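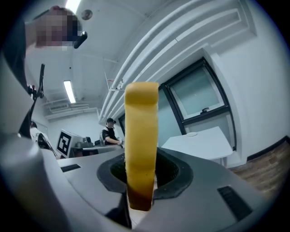 Finger of a hand-held gripper, with a marker panel and work desk behind.

23 shares | 4 comments

Jorkulstead Manipulation Research Group
Minutes of the March meeting, Brurero project

Present: Trinity Kowalczyk (Chair), Mikkel Holst, Angus Te Moana, Amrit Turcotte (minutes)
Apologies: Dale Leclerc, who sent written comments on items 3 and 5

1. Opening and previous minutes

The Chair opened the meeting at 9:30 a.m. The minutes of the previous meeting were accepted with one correction: under "Calibration," the word "daily" should read "before each session." Moved by Mr. Holst, seconded by Mr. Te Moana. Carried.

2. Business arising

Mr. Te Moana reported that the spare finger pads ordered from Wilen have arrived and are labelled. The older pads will stay in use until the current collection round is closed, so that grip behaviour does not change partway through.

The request for a second storage cabinet remains with the building office. No reply has been received.

3. Collection round and first results

Mr. Holst presented the results of the two-handed handover task. The task asks an operator with a gripper in each hand to pick up a light, soft object with one gripper, hold it upright over the table, bring the second gripper beside it and pass the object across. The position of each gripper is recovered from the square markers fixed to it. Head-level video is recorded at the same time as the video from the grippers.

The round produced 400 accepted demonstrations from four operators. The policy trained on the full set was tested over 100 attempts on the bench arms and completed the handover in 93 of them. An attempt was scored as complete only if the object was held by the receiving gripper alone and had not touched the table after the first lift.

The failures were reviewed one at a time. Mr. Holst stated that most occurred at the moment of release, when the giving gripper opened before the receiving gripper had fully closed. The remainder were poor first grasps, in which the object was taken near a corner and turned between the fingers.

Ms. Kowalczyk asked whether release timing was a fault in the demonstrations or in the training. Mr. Holst replied that the recorded demonstrations show a clear overlap, with both grippers closed on the object before one opens. He believes the overlap is being shortened when the two gripper streams are lined up in time. Each stream carries its own clock, and the present method matches them once at the start of a recording. Any drift after that point is left in the data.

Mr. Leclerc's written comment was read into the record. He cautions against reporting the result as a general one. The object, the table height and the lighting were kept the same throughout, and the operators were all experienced by the time the round began. He recommends that the result be described as "handover of one object under fixed conditions" in any outside document. The meeting agreed.

Action: Mr. Holst to re-align the existing recordings using a match at both the start and the end, and to retrain without adding new data.
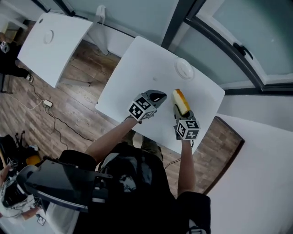 4. Operator procedure

Mr. Te Moana tabled a revised procedure for operators. The main changes are as follows.

Operators will keep the marker cubes facing outward as far as the task allows. When an operator's forearm crosses in front of a cube, tracking falls back on the motion sensor in the gripper, and the recovered path becomes less reliable the longer this continues. Recordings with a long gap of this kind are to be set aside for review and kept.

Each recording will begin with both grippers held still and open above the table. Several earlier recordings start with a gripper already moving, which makes the opening match harder to find.

The head-worn equipment will be fitted before the grippers are picked up, and adjusted only between recordings. Ms. Turcotte noted that a small shift of the headset during a recording is difficult to detect afterwards and has cost the group a good deal of checking time.

Power and data cables on the floor were discussed. It was agreed that cables running beneath a work table should be taped down along the route an operator walks, and that the person setting up is responsible for this.

Ms. Kowalczyk asked that the procedure say plainly when an operator should rest. Holding two grippers out over a table is tiring, and late recordings tend to be hurried. The wording was left with Mr. Te Moana.

The revised procedure was adopted subject to that addition. Carried.

5. Report to Després

The progress report to Després is due at the end of the quarter. Ms. Turcotte circulated an outline. It was agreed that the report will give the handover result together with the full list of failures, and that the scoring rule will be printed beside the figure.

Mr. Leclerc, in writing, asked that the report also compare the policy with one trained on gripper video only. Mr. Holst confirmed that this can be done with the recordings in hand, but that bench time would be needed for the tests. The Chair approved the bench time, including the Sunday session if required.

Action: Ms. Turcotte to prepare the draft. Mr. Holst to supply the comparison.

6. Other business

Mr. Te Moana raised the naming of recording folders. Two operators have been using different orders for task and operator code. He will write a short script to rename the existing folders and will circulate the agreed form.

There being no further business, the meeting was adjourned at 10:50 a.m.

Recorded by A. Turcotte
Minutes subject to approval at the next meeting

Share this page | 4 comments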